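Gradeck Two-Hand Capture Kit: shelf-to-tote sets

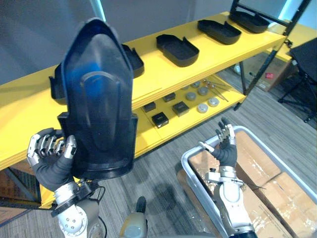
Equipment Sheet No. 74, p. 6

For teams collecting their own pick and place examples. Both hands recorded, plus the head view. Trays are the usual starting task, left hand holds by the rim, right stays open over the tote. Swap in the small stuff from the lower shelf (boxes, discs, thin rods) once operators are comfy.

In the kit:
Head camera mount
Operator gloves, one pair, S/M or L
Fung sync box, 8 channels
Illey labeling software, one seat
Foot pedal, start / stop / toss the take

Shelving, tote and robot not included. Arms sold seperately, ask first about fit.

Storage holds 295 takes before you need to offload. Bad takes: keep them, tag them "drop" or "regrasp", the trainer reads both tags. Dont mix tray shapes in one set.

Ships from Drevville. Next batch February. Gloves on back order in L.

Setup questions, Nelu Hodoroagă. Quotes and loaners, Montserrat Soler, mornings best. Spare pedals in stock, cable for the old sync box is not.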